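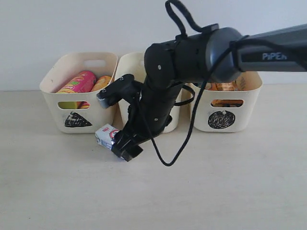

This checklist covers the bench and arm on the sorting line at Khokhar and is meant to be read next to the July equipment request. The request asks for a second bench with the same layout, so every comment that costs money is marked BUDGET and carried to the list at the end. The arm reviewed is the PiPER, with its gripper and wrist camera, working over the row of cream bins and picking small packaged goods such as the white milk carton. The bins are marked by hand, a black triangle on one and a black circle on another, and the marks are dealt with in section 4. Purchase prices are in dollars before tax.

Inspected by: Yasir Minhas
Site: Khokhar, sorting room
Reason for inspection: before purchase of second bench
Ratings: OK, FIX, BUDGET, N/A

1. Bench and floor

1.1 Bench is level and does not rock when pushed at the corners. OK

1.2 Bench is rated for the arm, the payload and a person leaning on the front edge. BUDGET
Comment: No rating plate on the present bench. It was bought as office furniture. It has held up, but I would not buy the same one again for a machine. Plurska quotes 1,520 for a steel-frame bench with a plate. Price includes delivery to the door, not up the stairs.

1.3 Floor marked to show the reach of the arm. FIX
Comment: Tape is worn through on the door side. Replace from stock.

1.4 Walkway behind the operator is 90 cm or wider. OK
Comment: Measured at 90 cm at the narrowest point, by the filing cabinet. A second bench will not fit on the same wall unless the cabinet moves. Facilities has to agree to that before the bench is ordered.

2. Arm and mounting

2.1 Base bolts tight and marked with paint pen. OK

2.2 Joint housings free of cracks, screws all present. OK
Comment: Checked with power off and the arm supported. Add a screw check to the monthly sheet.

2.3 No unusual noise through full range of motion. OK

2.4 Arm holds position when motion is paused. OK

2.5 Behavior on loss of power is known and written down. FIX
Comment: Operators know it. It is not in the binder. One page is enough. Gerance should supply their own wording for any second arm they sell us, and we should ask for it with the quote.

2.6 Spare parts on the shelf. BUDGET
Comment: We hold one set of gripper fingers and no spare cables. See 3.2 and the list.

3. Cables

3.1 Cables are secured along the arm and do not hang where they can catch. FIX
Comment: There is a long loop hanging beside the forearm that comes down lower than the gripper, and another loop arching over the top. The lower one is the concern. It stays clear of the tabletop in the pose I looked at, but bin rims and handle slots are the obvious things for it to hook. Shorten or tie up, leaving enough slack for the wrist to turn. Recheck through the full range afterward.

3.2 Cables free of cuts, flat spots and tape repairs. OK
Comment: Buy one spare of each type with the new arm. Waiting on a cable stopped work last winter.

3.3 Power cord has its own outlet, no extension cords. BUDGET
Comment: True for the present bench. The second bench would need a new outlet. Electrician's figure is 2,000 including the emergency stop wiring in 5.1. I asked for the two to be priced separately and have not heard back.

4. Bins and work items

4.1 Bins free of cracks and sharp edges. OK

4.2 Bins stay in place when touched by the gripper. FIX
Comment: They slid when I pushed on them with one hand. Nonslip mat under each is cheap and can come out of the consumables line.

4.3 Bin marks readable and not coming off. FIX
Comment: Marks are hand drawn. They do the job for trials. For two benches running the same list we need the same marks in the same size, so print them. Do not change the symbols while Domham is still using the present set for their acceptance runs.

4.4 Bins not filled above the rim. FIX
Comment: Cans and snack packages stand above the rim on more than one bin. Set a fill line. This also affects the purchase, as deeper bins were suggested and would cost more. Try the fill line first.

4.5 Food items in date and unopened. OK
Comment: Whoever restocks should initial the sheet. Empty packages may be used only if weighted and taped.

4.6 No glass on the bench. OK

5. Stops and guarding

5.1 Emergency stop within reach of the operator. OK
Comment: Within reach from the chair. Not within reach from the door side. Second button is included in the electrician's figure.

5.2 Emergency stop tested. OK
Comment: Tested twice with the arm moving at low speed and once at working speed. Reset needs a key.

5.3 Guard or screen between the arm and the walkway. BUDGET
Comment: None fitted. At present speed and payload the written risk assessment allows this with the floor marking in place. With two arms in one room there will be people passing behind an operator who is looking the other way, and I would not sign off on that without a screen. Plurska can add one to the bench order. No price yet.

5.4 Speed limit set and password held by the supervisor. OK

6. Camera and software

6.1 Camera mount tight. OK

6.2 Camera view unobstructed by cables in all normal poses. FIX
Comment: Do with 3.1.

6.3 Settings backed up. OK
Comment: Backup is on the shared drive, restored once as a test.

6.4 Same software version available for a second arm. N/A
Comment: Question is with Gerance. Their quote should name the version. If the versions differ we will be paying for setup time twice.

7. People and paperwork

7.1 Operators trained and signed. OK

7.2 Inspection sheet at the bench. FIX
Comment: Old form. Replace with this one.

7.3 Maintenance contract in force. BUDGET
Comment: First-year cover ends in July. Gerance offers 3,000 for a year covering both arms, one visit included. Cover for a single arm was not much cheaper. Parts that wear, including gripper fingers and cables, are excluded, so those stay on our list either way.

Items carried to the equipment request

Bench, steel frame, rated (1.2): 1,520
Outlet and emergency stop wiring (3.3, 5.1): 2,000
Maintenance, one year, both arms (7.3): 3,000
Screen (5.3): price needed from Plurska
Spare cables and gripper fingers (2.6, 3.2): price needed from Gerance
Second arm, gripper and camera: separate quote, attach when received

All FIX items are to be closed on the present bench before the order is placed. Items 3.1 and 4.4 first. The present bench may stay in use at the set speed limit while this is done, with the operator seated and the door side kept clear.

Cabinet move (1.4) needs a yes or no from facilities. Send answers to Yasir Minhas.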